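Minutes of the May meeting, Punberg site
Start 2.15 pm

1. Previous minutes
Agreed, with one correction: the retention sum under item 4 should read 3,000, excluding VAT.

2. Paving, outer square
Joint sealant renewal is priced by Bustico at 749 linear metres. The rate covers raking out, priming and a cold-applied sealant. Hot-applied sealant was quoted as an option and declined on cost. Slab replacement is not included and will be measured separately if instructed.
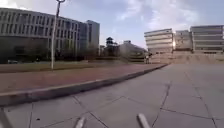 Lévesque asked whether movement joints would be treated differently from contraction joints. Bustico confirmed that movement joints get a new backing strip and a wider bead. A revised method statement will be issued before the next meeting.

3. Surface water
The gully schedule was reviewed. It lists 46 gullies and channel outlets, 3 of which have no recorded invert level. Protero to survey these and reissue the schedule as revision C. The connection to the public sewer is outside the contract – no action on either contractor.

4. Access covers
The cover register was tabled. Load classes are missing for the older entries. It was agreed that no vehicle heavier than a van should cross the square until the classes are confirmed in writing.

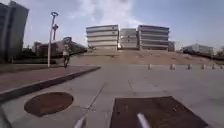
Item 4: round cover and rectangular panel in the concrete paving.

Frames are to be checked for rocking at the same visit. Any rebedding will be charged at the day rate already agreed.

5. Kerbs and levels
Kerb line tolerances were accepted as drawn. Lévesque will provide spot levels at the change of surface, on the same grid as the original survey. Drawings to be issued in PDF and DWG.

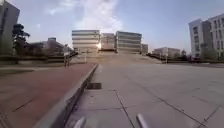

External Works and Drainage Section

6. Programme
Sealant work needs a dry surface and a slab temperature above 5 degrees. Bustico has allowed two weeks, with one further week for weather. Deliveries before 8 am remain prohibited.

7. Any other business
Protero's insurance certificate is due for renewal – copy to be sent to the section office.

Meeting closed at 3.40 pm.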